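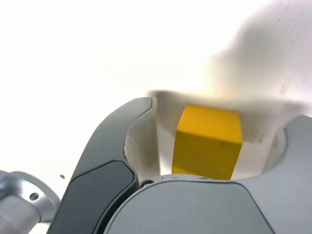 Ottavio Carbone
Responsable de recogida de datos en Fornlow. Escribo en español porque vivo aquí y quiero mejorarlo.

1/ Abro hilo sobre el cubo amarillo. Llevamos desde mayo recogiendo demostraciones para que un brazo aprenda a coger y colocar piezas, y varias personas me han preguntado en qué consiste mi trabajo durante el día. Consiste en esto: coger un cubo, dejarlo, volver a cogerlo.

2/ El plan es llegar a 1000 episodios. Un episodio, en nuestro vocabulario, comienza con la pinza abierta y el brazo en reposo, y termina con la pinza otra vez abierta y el cubo dentro de la zona de destino. Todo lo que pasa en el medio lo decide la persona que maneja.

3/ Manejamos por teleoperación. El operador mueve un brazo pequeño y el brazo grande repite el movimiento. Se graban las posiciones de las articulaciones, la apertura de la pinza y el vídeo de las cámaras. Parece un juego durante los primeros veinte minutos.

4/ La primera tanda fue de 100 episodios y la hice casi entera yo. Estaba muy contento. Después Nanami Yokoyama entrenó el modelo con ella y el brazo aprendió perfectamente una cosa: a coger el cubo como lo cojo yo, en el lugar donde lo pongo yo.

5/ Si el cubo se encontraba cuatro dedos más a la derecha, el brazo bajaba igualmente al sitio de siempre y cerraba la pinza en el aire. Con mucha seguridad, hay que decirlo.

6/ De ahí salió nuestra primera regla: la posición inicial no la elige el operador. La elige un pequeño programa que escribió Elisa De Luca. Te muestra en la pantalla una casilla y un ángulo, y tú colocas el cubo así, te guste o no te guste.

7/ Los ángulos son importantes. Con el cubo alineado, cada dedo se apoya sobre una cara plana y el agarre es fácil. Con el cubo girado 45 grados la pinza encuentra las aristas, y entonces hay que girar la muñeca antes de bajar. Una persona lo hace sin pensar. El modelo necesita verlo muchas veces.

8/ Las almohadillas blancas de los dedos perdonan bastante. Son la parte que toca la pieza, y a la del dedo oscuro se le nota ya la punta gastada o mellada. Anoto el estado de las almohadillas en el cuaderno, porque el agarre de una nueva y el de una usada no son iguales y eso también entra en los datos.

9/ Una pregunta que me hicieron: ¿por qué amarillo? Sobre un fondo tan claro el amarillo se distingue muy bien, y para empezar queríamos que la visión no fuera el problema. Más adelante vendrán colores menos cómodos. Rosalba Orlandini ya tiene preparada una caja con piezas grises que me da un poco de miedo.

10/ El cubo es de madera pintada, con los bordes un poco redondeados. Probamos antes con unos de espuma y los abandoné: se deforman cuando cierras demasiado, y el operador se acostumbra a cerrar demasiado.

11/ Lo más difícil de explicar a un operador nuevo es que no queremos el movimiento perfecto. Queremos un movimiento claro. Si dudas, si te paras encima del cubo tres segundos para pensar, el modelo aprende también la pausa. Tuvimos una versión que se quedaba quieta encima de la pieza, como quien ha olvidado para qué entró en la cocina.

12/ Los errores corregidos sí los guardamos. Si el cubo se te resbala y lo vuelves a coger bien, este episodio vale mucho. Si se te resbala y lo colocas con la mano, no vale nada y se borra. Carys Jarman revisa los vídeos y en este punto es muy estricta, con razón.

13/ De la última tanda, Carys descartó 52 episodios. Los motivos más repetidos: la mano del operador dentro de la imagen, una cámara movida entre un episodio y el siguiente, y el cubo en una casilla diferente de la que pedía el programa.

14/ Lo de la cámara movida merece un post propio. Basta un golpe con el codo. No lo percibes, sigues grabando una hora, y luego todas las imágenes tienen otro punto de vista. Ahora, antes de cada bloque, comparamos la imagen en directo con una de referencia. Se tarda muy poco y me da vergüenza haber empezado tan tarde.

15/ Trabajamos en bloques cortos. Después de cuarenta minutos yo empiezo a manejar con pereza: bajo en diagonal, suelto el cubo un poco antes de tocar la mesa. No me doy cuenta, pero en las curvas de la pinza se ve muy bien. Nanami me mandó una vez la gráfica de mi última media hora sin ningún comentario.

16/ Ahora somos 7 operadores en turnos, y esto ha ayudado más que cualquier ajuste del modelo. Cada persona coge diferente. Elisa entra desde arriba, muy recta. Rosalba se acerca por un lado y corrige al final. Yo, por lo que me dicen, aprieto mucho.

17/ También discutimos por las etiquetas. Cada episodio lleva una frase con la instrucción, por ejemplo "pon el cubo amarillo en la zona izquierda". ¿Izquierda de quién, del brazo o del operador, que está sentado enfrente? Perdimos una mañana completa con esta pregunta. Ganó el brazo.

18/ Me preguntan a veces si no sería mejor hacerlo todo en simulación. Una parte la hacemos, en un proyecto que se llama Hetanach y que lleva Nanami. Para aprender a acercarse va bien. Para el momento del contacto, cuando los dedos cierran y la pieza se acomoda un poco, por ahora confío más en la mesa.

19/ Próximo paso: dos cubos a la vez y la instrucción de coger solo uno. Allí espero problemas con la pinza, que es ancha, y si las piezas están juntas un dedo empuja a la vecina. Habrá que decidir si separar primero las piezas forma parte de la tarea o si es otra tarea. Yo digo que otra. Rosalba dice que la misma.

20/ Si alguien de aquí graba demostraciones con piezas pequeñas, me interesa mucho saber cada cuánto cambiáis las almohadillas y con qué criterio. Nosotros lo hacemos a ojo y no estoy satisfecho.

21/ Añado una respuesta, que me ha llegado ya dos veces por privado: no, los datos no son públicos de momento. La hoja con las reglas para operadores sí la puedo compartir. Está en italiano y en español, y si encontráis faltas en la parte española, son todas mías. Escribidme y os la paso.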